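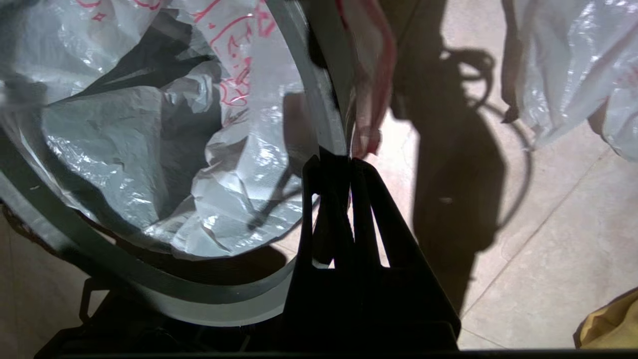
# Teaching an Arm to Deal with Plastic Bags

**Final project report, Brabec Teaching Lab**
Noeline McPhee, Otis Esposito, Azra Omerović

When our group first sat down to pick a task, we had a long list of things we wanted to show a robot how to do, and most of them involved nice solid objects like cups and blocks. Our advisor, Imani Kincaid, listened to all of it very patiently and then asked what we did with our grocery bags at home. Well, we stuff them in a bin, or use them to line one, like everybody else! By the end of that meeting we had our topic, and I don't think any of us understood yet what we had signed up for.

The idea was to guide the arm by remote control through small household jobs with thin plastic bags and record everything, so that a policy could be trained on the recordings later. We used the Kendance control software, which lets one person steer the arm with a hand controller while watching the wrist camera on a laptop. Otis and Azra did most of the driving, and I (Noeline) kept the log and wrote most of this report, so please blame me for the length.

## Learning to drive

We gave ourselves plenty of practice before we kept any recordings, and I'm glad we did. A bag doesn't hold its shape, it moves when you breathe near it, and the fingers can close on a fold you never meant to take. Azra found that she did much better when she came in slowly, stopped, and looked at the camera view before closing the gripper. Otis liked to keep moving and correct as he went. Both ways can work, but they make very different recordings, and we talked for a long time (one whole evening, with noodles) about whether to mix them.

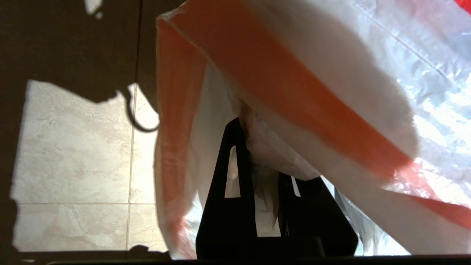 In the end we agreed on a shared style, closer to Azra's, with a short pause before each grasp. We wrote it on a card and taped it to the laptop. We also agreed that a driver should hand over the controller after 9 attempts, whether they felt tired or not, and looking back through the log I can see how much that helped our later sessions.

## What the wrist camera sees

I had expected the close-up view to make everything easier, and for finding the fingertips it really does. Judging depth is another matter. Thin plastic with the sun behind it glows, and then the black fingers are mostly a silhouette with light coming through their slots. Orange and white plastic together gave us something to steer by, and Azra got into the habit of using the orange band to work out which way a bag was turned.

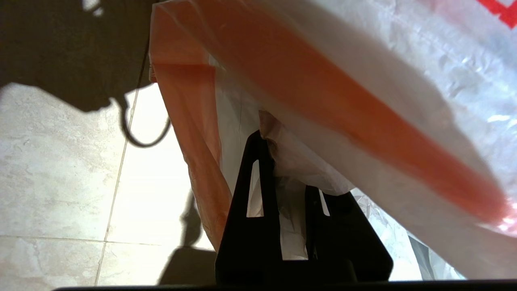 Shadows were the other surprise. On pale floor tiles they come out big and dark, and they change shape whenever the arm does. We left them in the recordings, hoping the policy would learn to look past them, though we haven't been able to test that properly.

## Recordings we kept

We finished with 71 demonstrations that all three of us were happy with. Each one was watched by somebody other than the driver, and we threw out any where the driver had lost track of the bag or where the controller had dropped its connection. That second problem took 4 afternoons to track down, and it was a loose adapter the entire time.

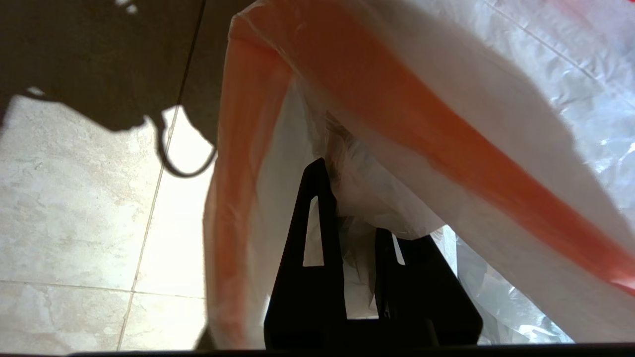 Our labels are simple: approach, grasp, lift or open, and release. Otis wanted a separate label for regrasping, and I argued against it because I was the one typing them in. He was right, and I'm now going back through the log to add it.

## What we would do next

We'd love to record the same jobs under flat indoor light and compare. Azra would also like to try softer fingertips, and Stanisława Kwiatkowski in the machine shop has kindly offered to help us make a pair. The training run itself belongs to next term's group, and we've left them the log, the card from the laptop and a brand-new adapter.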